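# Chapter 4: Consent Before, During and After the Photograph

*Documentary Photography with Communities: A Course Text*

In the first three chapters we looked at how a project begins: the idea, the partner organization and the budget. Now we come to the people who will stand before the lens. Many students expect this chapter to be about a paper form. There is a form, and you will find a model of it in Section 4.5, but the form is the smallest part of the work.

Consent in documentary photography is an agreement between two persons who usually do not have the same power. One of them has the camera, the travel money and the exhibition date. The other has a life which will continue in the same street after the photographer goes home. A good agreement takes care of this difference. A bad one hides it behind a signature.

## What you will learn

After studying this chapter, you should be able to:

- explain the difference between consent to be photographed and consent to be shown
- prepare a first conversation with a person who may take part
- write a plain agreement that can be read aloud in four minutes or less
- plan what will happen when a participant changes her or his mind

## 4.1 A case to begin with: the Frota portraits

Timothée Vidal was a young photographer when he was invited to Frota, a river town where the women's cooperative was preparing its anniversary. The cooperative wished to have portraits of 50 members, each one taken at her home or in her place of work. The prints would hang for one week in the town hall. Vidal worked slowly and well. He visited each family two times, he drank a lot of coffee, and he asked every woman to sign a sheet which said that her portrait could be used "in the exhibition."

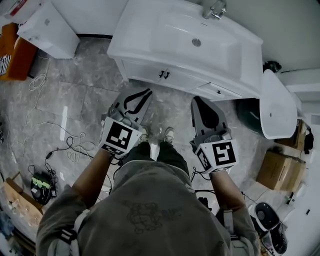

The week in the town hall was a success, and some months later a cultural center in the capital asked for the same portraits. Vidal was happy. He looked at his sheets, saw the words "in the exhibition," and decided that a second exhibition was near enough to the first. He sent the files in December.

What he did not consider was the newspaper. The cultural center shared a small selection with the press, as cultural centers do, and one portrait was printed large on a Saturday page. The woman in it had agreed to be seen by her neighbors. She had a former husband in the capital, and she had not agreed to be seen by him. She learned about the page from a cousin.

Vidal answered for this with more courage than many others would. He took the portrait down, he traveled back to Frota, and he went again to every door with a new sheet. Of the 50 women, 19 did not want their portraits to travel any more. He accepted all 19 refusals without asking for a reason. The show at the cultural center was hung again with fewer walls.

We will return to this case several times in the chapter. For now, please notice two points. First, no one lied to anyone. Second, the error was made at a desk, months after the last photograph, by a person who had been very polite during the photography itself.

## 4.2 Three moments of consent

It is useful to divide consent into three moments. Students often put all their effort into the second.

**Before.** The person hears what the project is, who pays for it, where the pictures may go and how long they may stay there. She hears this in a language she uses every day. She has time to speak with other people before she answers. One night is the minimum; one week is better.

**During.** The person can stop the session, ask for a different place, or ask that a child, a street sign or a house number stay outside of the picture. The photographer should say this aloud at the start, and again in the middle, when both are a little tired and it is easy to continue by habit.

**After.** The person sees the chosen pictures before the public does. She may refuse one of them or all of them. She has a name and a telephone number to call, and the number must still work next year.

The third moment is the most expensive one. It needs travel, prints and patience, and it comes when the money is nearly finished. For this reason we recommend that you write it into the budget as a separate line, as was shown in Chapter 3.

## 4.3 The first conversation

Elaine Caldeira has coordinated portrait projects for the Kendis archive during most of her working life, and she trains her photographers to leave the camera in the bag at the first meeting. Her advice on the conversation is short enough to copy in full:

> Say who you are. Say who sent you. Say what can go wrong. Then be quiet and let the other person speak, even if it takes a long time. When she asks a question you cannot answer, write it down in front of her and come back with the answer.

The third sentence is the one that students resist. They are afraid that a person who hears about the risks will refuse. Some people will refuse, and this is the purpose of asking. In Caldeira's experience the people who stay in the project after an open conversation give more of themselves, and they are also less likely to withdraw later.

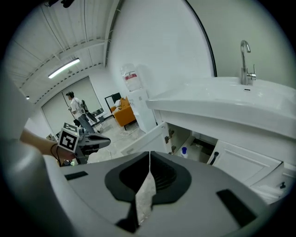

*Figure 4.1. A hand holding a gripper tool, with part of another gripper in the foreground.*

The first conversation is also the time to speak about money. If the prints will be sold, say so. If they will not be sold but the catalog will be, say this also. At the Fleslow festival a catalog was printed in 1000 copies and offered at the door for a price that nobody had mentioned to the participants. The sum was small, and the festival lost money on the printing, but the participants felt that they had been used, and it took a long time to repair the relation.

## 4.4 Names, captions and maps

A portrait seldom travels alone. It goes with a name, a title, a place and sometimes a quotation. Each of these needs its own agreement. A woman may be glad to show her face and prefer to hide her village – or the opposite, which is less common but does happen. Ask about each item separately and mark each answer separately.

Quotations should be read back to the speaker in the final version, after editing. A sentence that has lost its second half can become a different sentence.

## Before you continue

Work in pairs. One of you is a photographer from the Plallwood residency and the other is a market seller who has been asked to take part in a street exhibition. Hold the first conversation in ten minutes, without notes. Then change roles. Write down every question you could not answer, and keep the list. You will need it for the agreement in Section 4.5.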